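Budgeting for a second arm station: what did you forget to put in?

Posted by Efthymia Konstantinidis, 2019-11-24

We repack returned bags for a handful of small online shops. Bags come back half open with the stuffing and wrapping pulled about, and we check them, tidy the packing, close them and put them back into stock. We have had one arm with a two-finger gripper on a table since September, doing some of the holding and moving. My manager wants a costed plan for a second station next year and I have been told to write it.

The first one was bought in a hurry and I only have the invoice for the arm itself. Everything else went through petty cash or other people's budgets: cables, fingertips, table, guarding, somebody's time. I have tried to put it back together from receipts and I don't trust the result.

I have three quotes so far. Trovelar will sell us the arm, controller and gripper as one package with a year of support. Ornilix will sell the arm only and leave the gripper to us. Benavides is a reseller with a used arm, much cheaper, no support. On top of that I have a line of 1,538 (pounds, before VAT) for the gripper and one set of spare fingertips, from a supplier called Clumis, which would go with either of the last two.

The work is mostly soft goods. Fabric bags, some with a zip, some with a handle that gets in the way, nearly all with plastic of some kind inside. Typical job:

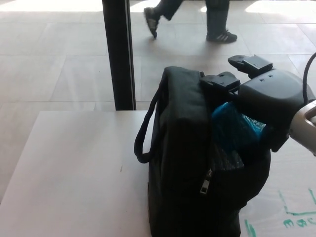
Black bag on the table at the current station, gripper on the top rim next to the blue plastic.

The gripper we have is all right on rims and folded edges. It is poor on thin loose film. We are on a table in a bright room with a tiled floor and people walk past behind it, so I also have to cover whatever the safety person asks for, and I have no figure for that at all.

What I need to know:

What lines should be in the budget apart from arm, gripper and table?

Is the used arm worth considering for a second station if the first one is new?

How much should I keep back for things going wrong? I have been told ten per cent, which looks low to me.

I am not an engineer. I do stock and purchasing. Please don't assume I know the abbreviations.

Thanks in advance.

Aranka Orbán

I have done this twice, for a mail-order business and then for a laundry, both soft goods. The arm was under half the total each time. These are the lines I now start with.

Mounting. The table has to be heavy enough or bolted down. If the arm moves quickly on a light table, the table moves too and your positions drift over the day. Price a plate and fixings, and a person to fit them.

Fingertips. You have one spare set in the Clumis line. I would put in three. Flat pads wear smooth on zips and nylon, and once they are smooth they slip on exactly the thin stuff you say is already a problem. Ask each supplier what the pads cost separately and how long they take to arrive. The delivery time matters more than the price. We once waited 60 days for a pair of rubber pads that cost less than lunch.

Cables. Ask whether the gripper cable is included and how it is carried along the arm. If it is a loose one that loops over the top, get a spare and a set of clips. It is the first thing to catch on something, and handles and straps make that more likely.

Risk assessment. You need a proper one for the station as a whole, with the parts it will be handling, done by somebody competent. An arm sold as safe to work beside can still need guarding once you add a gripper and put it near a walkway. Get this done before you order. The result can change what you buy. If the answer is a scanner that slows the arm when somebody comes close, that is a large line and you will want to know early. If you can turn the table so the walkway is further off, that costs nothing.

Lighting and blinds. Only if you use a camera to find the bags. Strong daylight behind dark fabric is hard for a camera and shiny plastic is worse. Put in a blind and a plain lamp. It is a small sum, and people spend weeks adjusting software when a blind would have done it.

Setting-up time. Your own people's hours, and the output you lose from them while they are at it. My second station took almost 133 hours before I was happy to leave it with an ordinary operator. Finance departments like to leave this out because it is salary they pay already. Put it in anyway, on its own line, and let them strike it out.

Training. Two people at least, so that holidays are covered.

On the used arm, I would not, in your position. You have no engineer. A used arm is fine where there is somebody who can open the controller and knows what the error numbers mean. Ask Benavides for the running hours, whether the software can still be updated, and who would repair it. If they can't answer the last of those, it is cheap for a reason.

I would keep back twenty per cent on a second station.

Booker Pennington

Buy the same as you have already. Same arm, same gripper, same everything. Then your spares fit both and you only train people once. Don't overthink it.

Also, you didn't say what make the first one is. If it isn't one of the three you have quotes from, get a fourth quote.

Audrey-Anne Gauthier

I agree with most of what Aranka wrote, but I'd come at it from the other end. Before you cost a second station, write down which jobs the first one does well and which it gives up on, for a couple of weeks. A sheet of paper by the table is enough. Columns for type of bag, what was inside, and whether a person had to step in.

I say this because of the loose film. If a large part of your returns need somebody to sort out the film by hand, a second arm of the same kind gives you a second queue of bags waiting for the same person. You might get more from spending part of the money on a different gripper for the first arm. Suction cups work on some wrapped items and are useless on others, crinkled plastic being one of the awkward ones. Softer fingers are another choice. Most suppliers will try your goods for you if you post them a box. Send the worst ones, straps hanging out and everything, and ask for a video of the whole trial including the failures.

A few purchasing points, as that is your side of things:

Ask Trovelar to split the package price. Packages often hide a gripper you could buy for less elsewhere, but the support can be worth paying for. You can't judge either from one figure.

Ask what happens in the second year. Support renewals can go up sharply and the first year is when you are least likely to need it, apart from the setting up.

With Ornilix plus Clumis, find out who is responsible if the two don't talk to each other. Get it in writing from one of them. If both say it is the other's job, add a day or two of an outside integrator (a firm that joins the parts together and makes them work).

Check the gripper's stated load includes the bag at its heaviest, held by one edge. A bag held at the rim swings and pulls more than the same weight held square.

Check the power sockets. We had to have a new circuit put in and it came out of the wrong budget.

I don't agree that you should rule out the used arm altogether. If it is the same model as your first one, it could be a reasonable source of spares, controller included. I would not run a shift on it.

Efthymia Konstantinidis

Thank you, all three. The first arm is from Trovelar, I should have said. I have asked them to split the price and to tell me the renewal cost. The risk assessment has gone in as its own line at the top, with the order marked as waiting on it.

Rocío Alvarado on our packing side has started the sheet by the table. She has added a column for handles, as she thinks those cause more stops than the film does. I have asked Clumis for a price on two more sets of pads and how long they take to arrive, and I will post the figures when I have them.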